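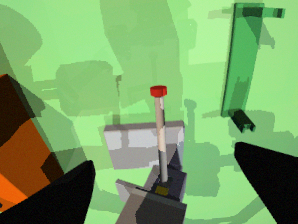
Section 4. Running the Visitor Demonstration

This section covers the simulated pick station used on open days and school visits. It assumes the Jedasari viewer is already installed and that the demo computer has been connected to the large display as described in Section 2. If you are setting up for the first time, finish Section 2 and Section 3 before you continue.

The demonstration takes 24 minutes from the welcome to the last question. It can be repeated all day with a short reset between groups.

4.1 Before the doors open

1. Turn on the display first, then the demo computer. If the computer starts first, it may choose the wrong screen size and the control bar will sit off the bottom edge.

2. Log in with the visitor account. Do not use the operator account in front of guests. It shows the file list and lets anyone with the mouse delete a saved run.

3. Open the Jedasari viewer and choose File, Open Scene. Select the scene named Restine. Loading takes a minute or two on the older computers. The progress bar stops near the end while the shadows are worked out. Leave it alone.

4. When the scene has loaded, choose View, Gripper. You should see the two black fingers coming in from the lower corners, with the pole and its red knob standing between them. If you get a view from the ceiling or a plain gray screen, choose View, Gripper a second time.

5. Check that the green surface in the background shows shadows. If it is one flat color, open Display Settings and set Shadows to On. The talk in 4.3 depends on them.

6. Open the Session panel and type 2356 in the Start Number box. Every group begins from the same start number, so that the objects are laid out the same way each time.

7. Press Hold. The clock at the bottom should read zero and stay there.

Note: The start number is saved with the scene. If someone closes the viewer without saving, you will have to enter it again.

Caution: Do not load a scene while the arm controller is switched on. Scenes written before July use an older set of limits, and the viewer will pass them to the controller without a warning. Turn the controller key to Off and hang the key on its hook before the first group comes in. It stays there until the last group has left.

4.2 Receiving a group

Groups are limited by the floor marks. Visitors stand behind the second line, and small children may come up to the first line with an adult. The presenter stands to the left of the display with the hand controller.

1. Greet the group and give your name.

2. Ask that bags be set down along the wall. The display cable crosses the floor at the right side and its cover does not lie flat.

3. Say how long the demonstration lasts and where the exit is.

4. Hand out the Echeverri cards, one to each visitor. Collect them at the end. We started the season with 1000 and they do not get reprinted.

Visitors who ask to try the hand controller may do so in the last part of the demonstration only. See 4.4.

4.3 Giving the talk

Keep the scene on Hold while you speak. A moving picture draws the eye and people stop listening. The points below can be given in your own words, but keep them in order.

1. Explain that the view belongs to the gripper. Visitors are used to seeing a robot from across a room. Give them a moment to find the fingers for themselves.

2. Point to the red knob with the laser pointer. Ask the group how they would pick it up with two fingers and no sense of touch. Take two or three answers. Common ones are "from the top" and "squeeze the pole." Both are worth discussing and neither needs to be corrected yet.

3. Point to the pale box behind the pole. Explain that a flat view makes it hard to judge how far behind the pole it is, and that a program working from this one view has the same trouble. If the group is interested, have them close one eye and try to touch the tips of two pens together.

4. Point to the green panel at the upper right. It is translucent, and it is close in color to the surface behind it. Ask where its edges are. Older students often argue about this, and you can let it run if you have time.

5. Point to the shadows. Ask whether any of them could be mistaken for an object. The tall one near the top center has an outline much like a robot arm, and most groups find it quickly.

6. Finish by saying that nothing on the display can be broken, which is why a new motion is tried in simulation before it is sent to the real machine.

Note: Visitors may ask what the small yellow patch on the base is for. Say that you will be glad to look it up, and write the question on the question sheet. Please do not guess. Three presenters gave three different answers in the spring and a teacher wrote to us about it.

4.4 Letting visitors drive

1. Switch the hand controller to Slow. The switch is on the underside.

2. Release Hold.

3. Give the controller to one visitor at a time. Each turn ends when the viewer sounds its tone.

4. If the fingers pass through an object, press Hold, then Step Back. Contact checking turns itself off when the display runs slowly. Step Back returns the scene to the last good position and turns checking on again.

5. If a visitor loses sight of the knob, press Home. Home moves the gripper only and leaves the objects where they are.

Caution: The strap on the hand controller must be around the visitor's wrist. The battery door does not survive a drop onto the concrete.

4.5 Reset between groups

1. Press Hold.
2. Choose Session, Reset.
3. Confirm that the start number has not changed.
4. Collect the cards and wipe the controller.
5. Write the group size on the sheet by the door.

If Reset is gray and cannot be chosen, a turn is still open. Press Hold again and wait for the tone.

4.6 Closing down

Close the viewer and answer Save when asked. Shut down the computer, then the display. Return the hand controller to its charger with the light facing out. Copy the question sheet to the Semum folder and leave the paper sheet in the tray.

Report faults to Rigoberto Grajales the same day, with the start number and a short note of what was being done at the time. A fault reported without the start number usually cannot be repeated.

Section last revised 2022-06-18. Replaces the loose sheets kept under the display.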